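Clisitz table-setting set, Fuvthorpe canteen site
README, revised March
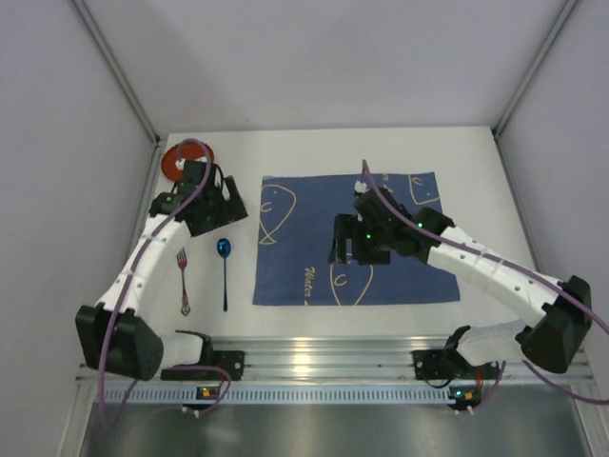

Who decides which tasks move to the arms?
The canteen shift leads decide, after a trial period on each task, and staff who do the task now are consulted before the trial starts.

Scope
Recordings of two-arm place setting with plates, cutlery and cloth napkins. Collected for the Plalell tray line at Fuvthorpe. 3221 episodes, 59 of them held back for testing. Each episode starts from a setting laid out by a member of the canteen staff.

Contents
episodes/ joint positions and gripper state for both arms
video/ fixed view of the tabletop
notes/ shift lead comments, free text
ryu.cfg settings for the Ryu replay tool

Effect on jobs
Place setting took up more than 2 hours of the early shift. Under the current plan those hours go to food preparation and the serving counter. Grades and pay are unchanged. Staff who lay out the starting settings are paid at the trainer rate and may go back to normal duties at the end of any shift. Eight staff have completed the trainer course.

Known limits
Patterned napkins are under-represented. Folded cloth is not covered. Glassware is not covered. Shift notes before January use the old task names; see notes/names.txt.

Use
Not to be used for timing or assessing individual staff. Video containing a person is removed before release.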